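Painted Blocks and Boards: Your Questions

By Pieter Coetzee, updated August

I get the same handful of emails about the coloured block sets over and over, so I've put my answers in one spot. Grab a cuppa!

Which shapes should I start with?

Cylinders and cubes, every time. They're forgiving to sand and they sit flat however roughly a toddler plonks them down. Stars are my favourite (and my kids' favourite) but all those inside corners are a pain to paint, so leave them till you've got your eye in.

Do the colours have to match the shapes?

Nope! I mix mine up on purpose. If every star is red, a little one can sort the lot by colour and never look at the shape at all.

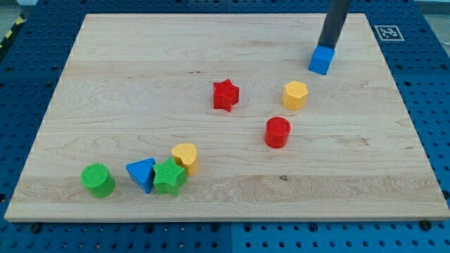
With a red star and a green star in the same set, plus a red cylinder and a green one, you get two sorting games for the price of one. My neighbour Kazimír swears by sticking to primaries, but I reckon a warm mustard yellow is lovely against maple.

Why do some of the tops have little ridges?

I like a bit of texture under the fingers, so I don't sand every face back to glass. If you want yours smooth, go over the tops with fine paper before the first coat and again after it dries.

What's a good board to play on?

Maple, if your budget stretches to it. It's pale, so the colours really sing, and I don't mind a few small knots or a brown streak — that's just the tree. Mine cost me 50 dollars as an offcut from Michalski, the timber yard out at Skastanville. Wipe it with a damp cloth and dry it straight away.

How long does the paint need?

I give it 10 days before anyone small gets near it. Gloss feels dry well before then, but it'll still mark if you stack the blocks.

Can I post you a chipped one?

Please do, I love a repair job. Pop a note in with the colour name if you know it.

Recent posts
Sanding stars without losing the points
Kazimír Hájek's box lid trick
Sorting games for rainy arvos
Which maple offcuts are worth the drive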